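2 min read

ok so. thread on the automation thing at work, people keep DMing me

Been at the Dunbar plant since before the Stadden line went in. Repack side. Scoop, bag, seal, box, go home. 40 of us on days back then

In December mgmt tells us Rultemum is coming. That's the name of the robot project, don't ask, Hamish Shearer picked it

Everybody figured layoffs. What we got first was a sign up sheet. Hand work, gloves on, hours of it, so the machine has something to learn from

I signed up. Same pay plus 2 bucks an hour. Rodel Tiongson signed up too, then quit after one shift, said he wasnt going to train his own replacement. Fair

Thing is the packing line is the part I'd hand over tomorrow. My wrists are shot. What I want in writing is where I go after

Kirsty Cowie asked that exact question at the meeting. Hamish said "redeployment." Kirsty said to where. Long pause. Bekside warehouse maybe, he said. That's a 40 minute drive with no bus

also the pace is weird. On the line you get yelled at for slow. In the Rultemum room they want you slow, want you to do it again, do it a different way. My brain can't switch back after lunch

some of the hand work:

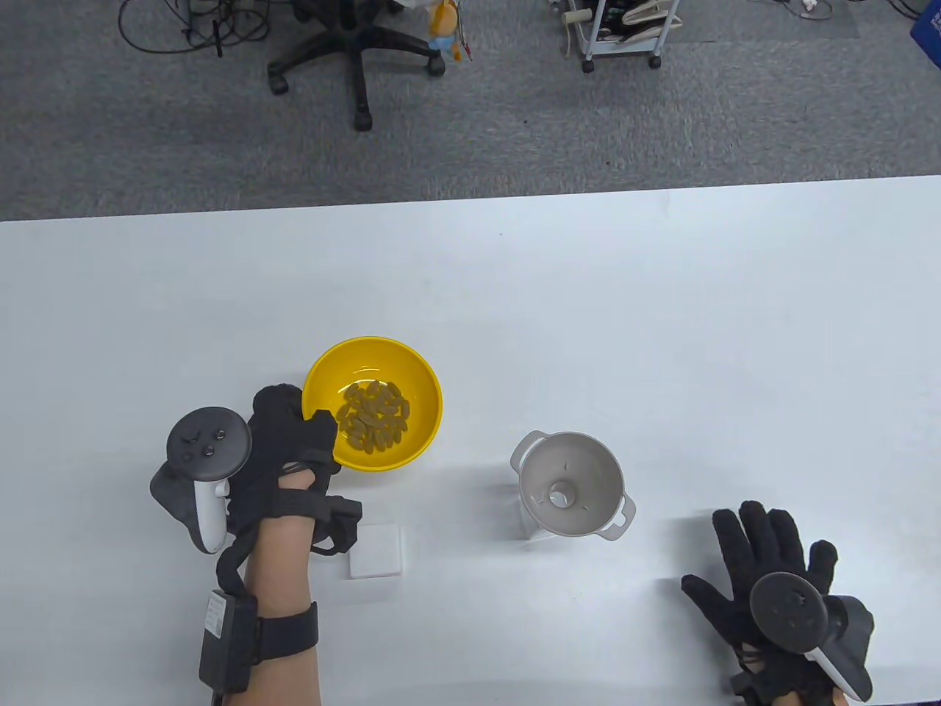
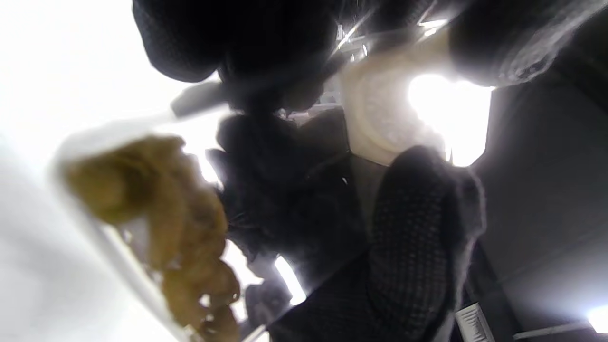 anyway Gillespie Morrison from the union is collecting questions before the next meeting. Send him yours, short ones, he reads them out loud

Mine are who owns the recordings, and do the 2 bucks stay when the project's over

will post when theres an answer, shift starts in ten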